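Equipment budgeting for two-arm work cells

Equipment budgeting for two-arm work cells is the practice of estimating, before any money leaves the building, what a pair of small robot arms and everything around them will cost to buy, install and keep running. The arms are the easy line. They have a price, a brochure and usually a salesperson. Most of the trouble lives in the lines underneath, which have none of these.

Terminology

Buyers commonly split a plan into capital items (arms, grippers, controllers, the table) and running items (spare fingers, cables, calibration visits, staff time). A third heading, "miscellaneous," appears in nearly every plan and is nearly always too small. In the Collus planning sheet, a template that circulates among small laboratories, it is called "the rest of it."

Layout and reach

Reach is settled before purchase, at least in theory. Two arms that share a table need enough overlap to work on the same objects and enough distance to avoid meeting. The Wotik workshop in Sheehan bought its table first and its arms second, and then bought another table. Its later guidance asks buyers to tape the layout on the floor and leave 200 millimeters clear on every side for cables, a figure the cables have never respected.

Task props

Weighing and scooping tasks are popular for acceptance trials, as the props come from a grocery store and a kitchen shop. A digital scale, a bowl, a scoop and a box of dried beans make up the cheapest part of any plan and, in many offices, the part that draws the most questions from accounting.
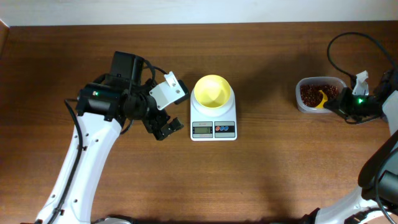
Should a first-time buyer order both arms at once?
Ordering the pair together is usually simpler, as matching hardware and firmware arrive in one shipment, but a buyer unsure of the task can start with one arm and reserve money for the second.

Spares and downtime

Gripper fingers and cables should be treated as consumables. The Bandus project budgeted for three spare sets of fingers and had used them all by May, when it also learned that the replacement lead time was 76 days. Oisín Ó Ceallaigh, who kept the project's accounts, moved spares from "miscellaneous" to a line of their own – and the line has grown every year.

Staff time

Setup hours are the figure most often left blank. A common rule allows roughly 3 hours of adjustment for each hour of planned work in the opening weeks. Vendors tend to quote a lower ratio, measured by people who already know which button to press.

Revision

Plans are normally reviewed once a year. The current Collus sheet is dated October 1, 2024, and adds a column for shipping, previously filed under optimism.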